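Emptying the hall closet, part two

In the last post I said I would get the hall closet done by the end of May, and I nearly did. The top shelf took one morning. The floor took the rest of the week, mainly on account of the cardboard.

We keep boxes. I blame the move, when every box seemed useful, and after that it was just a habit. Whenever something came into the apartment, the thing went to its place and the box went into the closet in case we had to send it back. The old Terkitz kettle died two winters ago and its box was still in there, with the warranty card and both foam ends. The Michiels desk lamp had an outer box and an inner box. I flattened both.

Vittoria Donati came over to help on the second afternoon. She is faster at this than I am and doesn't open anything to look inside unless it rattles. Quite a few rattled. We ended up with a pile for recycling, a pile for the thrift store, and a third pile of parts that belonged to something but we didn't know what. The third pile is still on the kitchen table as I write this.

The building dates from 1929 and the closet is as deep as it is wide, so things at the back stay at the back for years. I found a bag of curtain hooks from the last place, a bicycle pump, and an envelope of 13 picture nails that I had bought again at least twice. The nails went straight into the toolbox. I also found the manual for the Sorberg heater, which I had been looking for since the fall.

Blue turned out to be the color of the day. I don't remember choosing it, but a lot of what we buy seems to come in it. 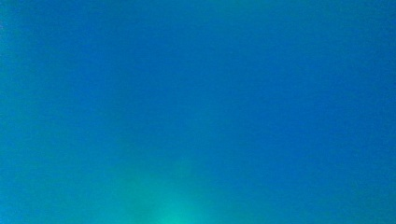
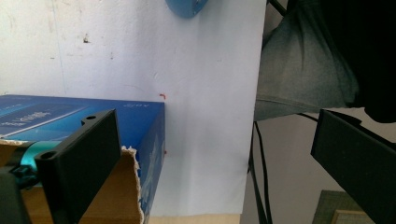 Blue up close, then the blue box with the torn front and the teal part.

I tear boxes open. I know there is usually a tab, and Vittoria pointed this out more than once. A torn box can't be closed again properly, so it never stacks, and then it leans on the one next to it and the whole row goes over when you pull out the vacuum cleaner. My new rule is that a torn box gets emptied the same day. What was in it goes into a clear bag with a label, or into a drawer if we use it, and the cardboard goes down to the bin.

The clear bags were Debora Santoro's idea. She lives upstairs and keeps all her spare parts in zip bags in one shallow plastic tub, standing up like files. She writes the name of the thing on a strip of masking tape with the month she put it there. If she hasn't opened a bag in two years she throws it out without checking. I'm not ready for that last step – I would worry – but I've copied the rest. So far I have eight bags in a tub that used to hold Christmas lights.

The other job that came out of all this was the wall. Once you move things that have been in one place for a long time you see every mark. Ours has gray scuffs and streaks on it, and I tried a damp sponge first, then a little dish soap, then a melamine sponge on one patch down low. The melamine sponge lifts the marks but leaves the paint slightly shiny if you lean on it, so go lightly and test a spot where it won't show. There is a can of the original white left, from Mosteck, and I'd like to find out if it is still good before I scrub any more. It was at the very back of the closet, with a rusty rim.

For the closet itself I bought one shelf unit, 76 centimeters wide, and left the space beside it free for the vacuum cleaner and the ironing board. I measured twice and it still only just went in, because of the baseboard. The tub with the bags is on the middle shelf where I can reach it. Light bulbs and batteries are above it. Below it are the shoes we wear in winter, and the floor has nothing on it at all, so I can sweep.

We kept three boxes in the end. One is for the sewing machine, which needs it, one is for the good camera tripod, and one is for a mixer that is still under warranty until next spring. They are all closed with tape and have the contents written on the side.

Next up is the cabinet under the bathroom sink. I opened the door this morning and closed it again. Before that I have to deal with the third pile, and if anyone recognizes a short gray bracket with two slots and a spring, please leave a comment.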